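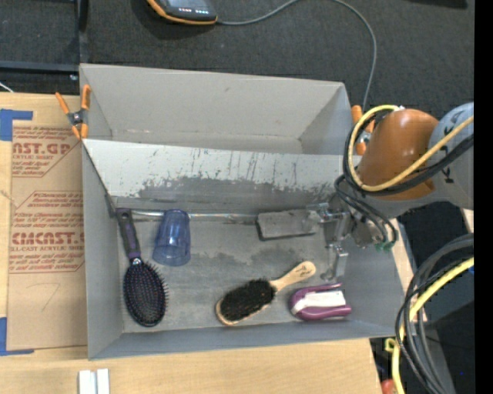 **Mernunach gripper kit – worth it for mixed bin picking?**

**toolcrib_tess** – 2021-10-13

Okay, I'm a couple of weeks into the Mernunach kit and I'm kind of in love with it! Mounting was easy, the manual is readable, and Vindska's support people answered me the same day (twice). I've been giving it household stuff – brushes, cups, a few blocks – and the slim fingers get into spots my old Strobel gripper never could. Anyone else running one?

**ohm_on_the_range**

Yep, since spring. Great fingers, but I don't agree on mounting. The hose fittings sit so close to the flange that I need a bent wrench to reach them. Have you tried anything flat against a wall yet? Mine hates that.

**toolcrib_tess**

Blocks near the wall are my worst item too. I slowed the approach to 300 mm/s and it got better. Clamp your bin down if you haven't – that alone made my evening.

**pallet_jackie**

I'd still take the Strobel. Suction cups don't care about walls, and you can swap them in 2 minutes.

**ohm_on_the_range**

Suction on a hairbrush, though? Bristles up? Good luck!

**pallet_jackie**

Fair, brushes are a pain. But most of what I pick is boxes, and for boxes I'm not paying for fingers.

**toolcrib_tess**

For boxes I'd agree with you. I just love watching this thing go after a brush handle.

**grerkden_fan**

Does it fit the Grerkden wrist plate? The page only says "8 mm pin" and I can't tell which side.

**ohm_on_the_range**

Arm side. You'll want the adapter, and it was on backorder until November last I looked. Get the long screws with it, the short ones strip.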